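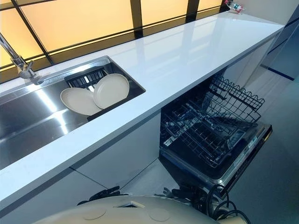 Two plates to go, dishwasher open

Community > Kitchen > Dishes
Can a robot load my dishwasher yet?
Hortensia Zapata, 30/01/2018 · 3 comments

I have 6 kids' worth of plates and no patience.

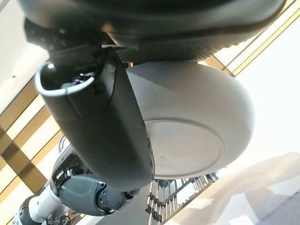
Mirko Cirillo: Loading is mostly a grip problem. A rack like that one, all thin bars, forgives nothing — and my teenager drops forks too.
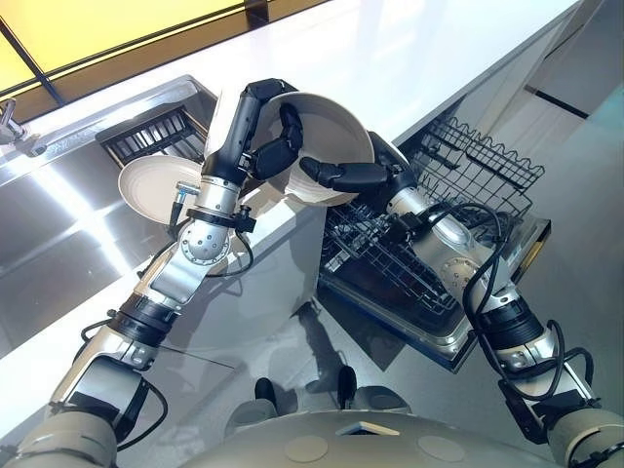 Both hands on one bowl

Barbara Szulc: Kids are cheaper. Slower, maybe.
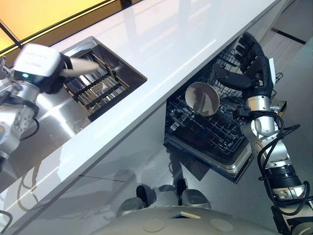

Answer from Corrado Fiore
Wait. Mine still can't do stairs, and it's a vacuum.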